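# Nesska desk arm kit: worth it for pick and place, or get the Hotach?

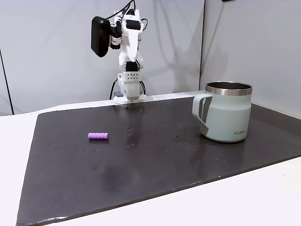 ## Question

Looking at the Nesska kit, $997 with the arm, wrist unit and base bracket. Want something that does small pick and place on a desk, mugs, foam bits, that kind of thing. Picture's from a guy who sells them set up, board and all. White plastic housings, perforated bracket partway up.

What I need to know:

- does the plastic flex with the arm stretched out
- cables over the top, do they snag on the wrist joint??
- is a big handled mug too much for it. Mine are the heavy steel-rim kind
- anyone used the paid setup service from Cudport

Hotach is $60 less but no wrist unit. Need to order by Sunday for the discount. Thanks

## Answer 1 (accepted)

Had the Nesska since May. In order:

Flex: yes, some. Fine close in, gets droopy past 70 percent reach. Put your stuff nearer the base and you wont notice much.

Cables: leave more slack than the manual says. I had mine too tight, pulled a connector at the second joint. Two velcro ties, loose loop, no trouble after that.

Mug: empty, by the handle, ok. Full, no. Turn the handle toward the arm or it has to reach around and you lose the grip half the time. Foam stuff is easy, ribbed ones especially.

Also bolt it down to something heavy. Dark board is good but if its glossy you get glare spots from overhead lights and my wrist unit hated that. Matte spray fixed it, did two coats.

Cudport: paid for it, guy named Raphaël Mallet did the calibration over a call. Good, quick. If you've done servos before skip it and save the money.

## Answer 2

Hotach is fine, get that

## Answer 3

Dont have the Nesska but I have the Kourkoulas one, same sort of price. Mine did 2,000 cycles before a motor got noisy. Ask the seller if spare motors are in stock BEFORE you order, I waited weeks for teh replacement. Also check if the power supply is in the box, mine wasnt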